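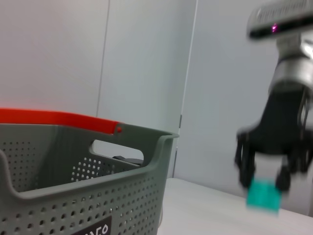
Grey basket with the red handle, bench end.

November, notebook 2

Thevar indigo, second vat. Started at 9.40 with the stock left from the last batch. pH was a bit low so I added soda ash in small amounts and left it alone for an hour. Colour under the surface went from murky green to yellow-green by late morning. Bronze film on top, decent flower.

Cloth is the Lidstead linen, scoured twice this time. The first lot was patchy along the selvedge and I put that down to leftover size. 227 g dry weight for the set. Soaked overnight in plain water, no soap.

Dips: three short ones, airing between each until no green was left. The Udska wool went in last, on its own, one dip only. It takes up much faster than the linen and came out darker than I wanted. Try a weaker vat next time or dip it when this one is nearly spent.

Compared the strips with the page from the 1879 Vilitz pattern book. Linen after dip three is close to their second blue, slightly greyer. Their recipe gives bran and madder in the vat and no quantities for either, so not much help.

To do
Rinse linen in vinegar water, then plain, until clear
Rub test on wool once dry
Order more soda ash
Lid back on the vat, keep it warm overnight
Label the strips BEFORE they go in the drawer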